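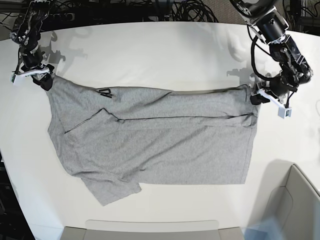 Steinzeugglasur Pilska 109, seidenmatt

Die Glasur Pilska 109 ist eine gebrauchsfertig gemahlene Pulverglasur für Steinzeug und wird von der Drenum Keramikbedarf GmbH in eigener Werkstatt gemischt. Sie ergibt auf hellen Massen einen warmen Grauton, auf eisenhaltigen Massen ein gebrochenes Braun mit helleren Kanten. Bei dickem Auftrag sind Kristallbildungen möglich - sie stellen keinen Mangel dar.

Lieferform
Beutel zu 800 g oder Eimer zu 23 kg. Der Eimer ist wiederverschließbar. Rücknahme nur ungeöffnet.

Ansetzen und Auftragen
Das Pulver wird in Wasser eingestreut, über Nacht eingesumpft und anschließend durch ein feines Sieb gestrichen. Geeignet zum Tauchen und Schütten. Für den Pinselauftrag empfehlen wir den Zusatz von Glasurleim, der gesondert zu bestellen ist. Geschrühte Ware muss staubfrei sein. Beim Umgang mit dem trockenen Pulver ist eine Staubmaske zu tragen.

Brand
Segerkegel 8, oxidierend oder reduzierend. Im Reduktionsbrand fällt der Farbton deutlich kühler aus. Die Haltezeit am Ende des Brandes beträgt 40 Minuten. Vor der Verarbeitung größerer Serien ist eine Probe auf der eigenen Masse unerlässlich.

Passende Massen
Die Glasur wurde auf den Drehmassen Skindudville hell und Skindudville schamottiert erprobt. Für die Gießmasse Mthembu liegen bislang nur Ergebnisse aus dem Oxidationsbrand vor.

Bestellung
Bestellungen nehmen wir schriftlich oder über das Bestellformular entgegen. Schulen und Werkstätten erhalten auf Anfrage ein gesondertes Angebot. Die nächste Mischcharge ist für April vorgesehen. Brennproben können im Verkaufsraum eingesehen werden.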